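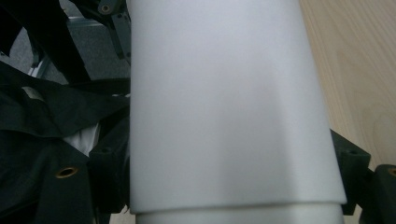 White cylinder, lower rim and the band beneath it.

7/18/19

Rain gauge read at 9, as usual. Nothing in it. Second dry week, and the water butt behind the shed is down to the tap, so the beans go on mains water from tonight.

Main job was the damp in the back bedroom. Moved the hygrometer from the window sill to the inside wall and left it 30 minutes before reading. The two positions disagree by 5 per cent, the sill being the higher. I had put this down to the instrument, but the spare one from Datden does the same when swapped over, so the difference is in the room. The cold corner is where the old chimney breast was taken out. No vent was fitted when the opening was bricked up, and the plaster there sounds hollow to a height of two feet.

Rang Gilberto Cuadros, who did the same work on his side of the wall. He used lime plaster and left the vent open all winter. He thinks gypsum was used on mine, which would hold the salts. Scraped a little off behind the skirting and it came away pink, so he is right. He will lend me the long bolster but wants it back before October.

Priced the lime at Gkikas. Cheaper by the bag than Sulter, though Sulter deliver and Gkikas do not, and I am not carrying it up from Flirkville on the bus. Ordered nothing yet. Need to measure the breast properly first, including the return by the door, which I left out last time and had to guess.

Arnulfo Ñahui came by after tea with the planning drawings for the lane. The drain is shown on the wrong side of the hedge. He has written to the council and has had no reply. I said I would look out my copy of the older plan, which I think is in the blue folder with the boiler papers.

Boiler pressure low again. Topped up. Check the valve under the stairs.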